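I've been promising to write up my mirror routine for ages, so grab a coffee. It's how I clean, touch up and hang old mirrors with fancy frames, the kind with all the curls and leaves that collect dust like it's their job. I've done plenty of them for my own house and for my aunt, Mavis Calloway, who can't walk past a secondhand shop without coming out with something heavy.

## What you'll need

- A soft makeup brush or a clean, dry paintbrush
- Cotton swabs
- Two microfiber cloths (one damp, one dry)
- Mild dish soap
- White vinegar and water, mixed half and half in a spray bottle
- Painter's tape
- A tester pot of matte paint close to your frame color
- 2 D-rings, with screws that are shorter than the frame is thick
- Braided picture wire
- Wall hooks rated well above the weight of the mirror
- A level, a pencil and a helper

I buy my wire and hooks at the hardware store in Sullow, but any decent one will have them. Please don't reuse the wire that came on the mirror! Old wire gets brittle where it bends, and you can't always see it.

## Step 1: Dust it dry

Start with no water at all. Lay the mirror face up on a folded blanket and work from the top down with the dry brush. Push the bristles right into the carving and flick the dust out toward you. I hold the vacuum hose in my other hand, close but not touching, so the dust goes somewhere other than my rug.

If bits of paint or plaster come off on the brush, stop. Some old frames are molded plaster over wood, and once a petal comes loose it wants to take its friends along. Put any pieces in an envelope and glue them back with a dab of wood glue before you go any further. Leave that overnight.

## Step 2: Wash the frame, barely

Put one drop of dish soap in a bowl of warm water. Dip a cotton swab, squeeze it nearly dry, and roll it along the grooves. Roll, don't scrub. Change swabs as soon as they look gray (you'll go through a lot, my record is embarrassing). Then wipe everything with the damp cloth and follow right behind with the dry one.

On gold leaf, skip this step completely. Real gilding can come right off with water, and I'd leave that to someone who does it for a living. Cream and white painted frames are usually much more forgiving, but try a hidden spot near the bottom first.

## Step 3: Do the glass

Never spray a mirror directly. The cleaner runs down, sneaks behind the edge of the glass and eats at the backing, and that's how you get those creeping black spots. Spray the cloth, then wipe side to side, then up and down. Any streaks left over will show you which pass they came from.

I like to stand the mirror up for the last polish and look at it from a few different spots in the room, with the lights on. A mirror that looks perfect flat on a table can be a mess of smears once there's a lamp shining in it. 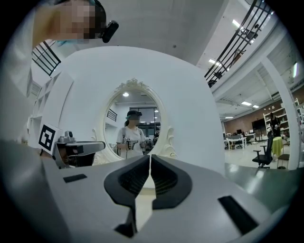

*A cream oval with a carved floral crest, my favorite style of frame.*

For black spots that are already there, you can't clean them off. The damage is behind the glass. I've come around to liking them, and on an old frame they look right. If you can't stand them, a glass shop can cut a replacement, and an oval takes them a bit longer than a rectangle, so ask for a price first. I was quoted $147 in Vurkthorpe and $191 at the place closer to home for the very same oval, so call around!

## Step 4: Touch up the chips

Run painter's tape around the edge of the glass. Now the fun part. Matching cream paint is harder than you'd think, and the mistake I made for years was going too white. Old cream has some yellow and a tiny bit of gray in it. Put a dot of your tester paint on the back of the frame, let it dry, and hold a scrap painted the same color against the front in daylight. Adjust with a speck of brown if it jumps out at you.

Use a small artist's brush and fill only the chip. Two thin coats look a lot better than one thick one, because thick paint fills in the carving and all those nice crisp leaves go mushy. Peel off the tape while the last coat is still a little soft.

## Step 5: Put on the hanging hardware

Turn the mirror face down on the blanket. If there's a crest sticking up at the top, roll up a towel under the solid part of the frame so the carving isn't carrying the weight.

Measure a third of the way down from the top and mark both sides. On an oval, the frame is already curving out at that height, so angle the D-rings in toward each other a little. Drill small pilot holes, with tape wrapped around the bit so you can't go too deep. Ask me how I learned that one. Screw in the rings, thread the wire through each twice, and wrap the tail tightly around itself. You want some slack, enough to pull the middle up a couple of inches.

## Step 6: Pick the height and hang it

The usual advice is to put the center of the mirror at eye level, but whose eyes? Mavis is a good bit shorter than me, and for years her hall mirror showed her nothing but hair. Get the people who'll use it to stand there, and hold up a paper cutout of the mirror (wrapping paper is great for this). Tape it up and live with it for a day.

Once you're happy, have your helper pull the wire up the way it'll hang and measure from there to the top of the frame. Mark the wall, check the marks with the level, and put in two hooks a few inches apart. With a single hook an oval swings every time a door slams, and you'll be straightening it forever.

Heavy mirrors should go into a stud if at all possible. If you only have drywall, use proper anchors and read the weight on the packet.

## A few leftovers

- Bathrooms are rough on old mirrors. Run the fan.
- Dust the carving with the dry brush every month or so and you may never need the swabs again.
- If the mirror leans forward at the top, shorten the wire.
- Stick felt pads on the bottom edge so it doesn't mark the wall.

I'm doing a big rectangular one in November, with a cracked corner on the frame, and I'll write up the wood filler part then.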